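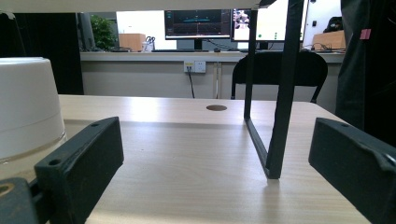 Who can apply to be a casework helper with us?

Anyone over 18 who can give us one morning or evening a week and who is comfortable sitting with people while they tell a difficult story. You don't need a law degree, and you don't need to have worked with refugees or migrants before, although we'd be very glad to hear from you if you have.

Flernico is a small charity helping people who are seeking asylum, people who have lately been given leave to stay, and people who have been held in immigration detention and are trying to pick their lives up again. Last year we opened 270 new cases from our two rooms on Dumska Road, and quite a few of the older ones are still with us too, as these things do take a long time. We are looking for new helpers to join us this spring, and we would love it if you were one of them.

What you would be doing

Most of the work is listening, reading and writing letters. A person comes in with a carrier bag of post, some of it months old, and you sit down together and work out what each letter is asking for and which one needs answering first. You might ring a housing office, book an interpreter, fill in a form for travel costs, or go along with someone to report at the centre so that they don't have to stand in the queue alone. Legal advice is given only by our qualified advisers – you would never be asked to give it yourself – but you would be the one making sure that the adviser has the right papers in the right order.

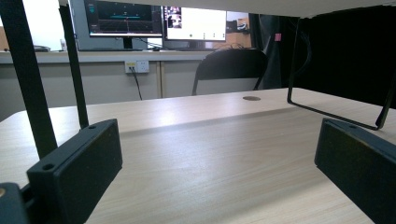
Some weeks are quiet and you may spend a whole session putting files straight. Other weeks three people arrive at once, one of them with two small children and a hearing the next morning, and you will go home rather tired. We always keep the last half hour for tea and a talk about how it went, and please do stay for it, even if you think you are fine.

Training and support

Before you start there are 17 hours of training, spread over several evenings at the Lindholm Centre, covering the asylum process in plain terms, working with interpreters, keeping information private, and looking after yourself. After that you will be paired with an experienced helper for your first two months. We pay bus and train fares up to 80 pounds a month, and there is a hot lunch for anyone on the morning session.

Languages

English is all you need, but Arabic, Bengali, Kurdish, Tigrinya or Burmese would be a great help. We currently have 53 helpers and between them they cover a good many languages, though hardly any of them can manage mornings – so if you speak one of these and are free before noon, please say so in your first line!

How to apply

Write us a letter or an email, a page at most, telling us a little about yourself and which sessions you could come to. There is no form. We ask for two references and a background check, which we pay for. People who have been through the asylum system themselves are especially welcome, and if you are unsure whether your own status allows you to volunteer, ring the office and we will talk it over in confidence.

Letters should reach us by 04/02/2019. If you miss that, the next group starts in October, when we also hope to open a weekly session at Jukow House, and we will gladly keep your name for then.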